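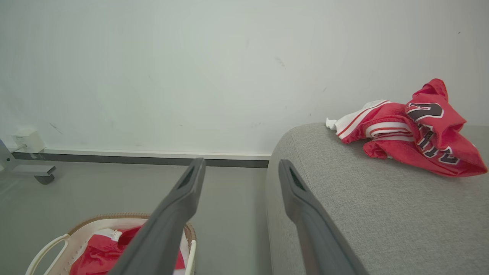

The laundry robot that Skinunex has been promising for two years will, the company says, tidy a living room while you are out. I went to its test flat in Bralau in October to ask a duller question: what does it do when it loses its grip?

The answer, on one afternoon last spring, was that it carried on closing. A sleeve had caught between the fingers of the Mumano arm, the force reading dropped to zero, and the software took zero to mean that the hand was empty. So it squeezed. It squeezed for 14 seconds, pulling the shirt and then the cushion beneath it, until an engineer reached the stop button. The motor was ruined. Her thumb, which had been near the cushion, was bruised.

Valentin Riedl, who runs testing, calls this "a sensor event". I would call it a machine that cannot tell a broken sensor from an empty hand, and I asked him why a dead reading had ever been allowed to count as a real one. He said the cable had passed 2448 cycles on the bench. The bench, I noticed, has no sofa.

The flat does. The job is still sports shirts, moved between the arm of a grey sofa and a white laundry basket on the floor — soft, crumpled things with trim and folds for a fingertip to snag on.

Skinunex has since added a second sensor and a limit of 40 newtons, after which the fingers are meant to open. Sombatkul, the insurer's inspection firm, has seen the change on paper and wants to see it with the cable cut. Riedl told me that test was "on the list". He would not say where on the list, and the company is still taking deposits.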